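Sorting a Junk Bin Without Losing a Whole Evening
Workshop Tips, Flikcombe Tool Share

Every workshop ends up with one bin where odd parts get dropped. Ours had been filling up for 14 months before we dealt with it in October. These are the steps we use now.

Pick one bin and leave the others on the shelf. Starting three at once is how parts end up back on the floor.

Clear a patch of bench about twice the size of the bin and put down an old bedsheet. Small screws don't roll far on cloth.

Set out 4 containers: keep, wrong place, not sure, trash. Yogurt tubs are fine for small stuff.

Take the big things out first. Don't tip the bin over, or the grit at the bottom gets into everything.

Set a timer for 10 minutes. When it rings, put away whatever is in the "wrong place" tub before you go on.

Anything in "not sure" gets a strip of masking tape with the month on it. If it's still there next spring, give it away.

Cords and cables get a tie at both ends of the bundle. One tie in the middle lets the ends spread out and snag.

Wipe the bin with a damp rag and dish soap. Scuffs and pale scratches in gray plastic won't wash out, so don't waste time on them.
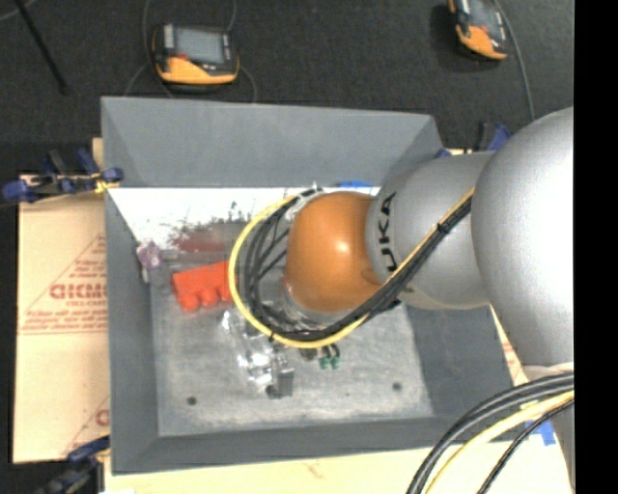
Gray bin with sloped sides, a few things still in it.

Put the heaviest parts back first and spread the rest out so you can see them from the top. If you have to dig, the bin is too full.

Asger Baldursdóttir adds that a label on the short side is easier to read once the bin is on a shelf. Use a paint marker, as regular marker rubs off.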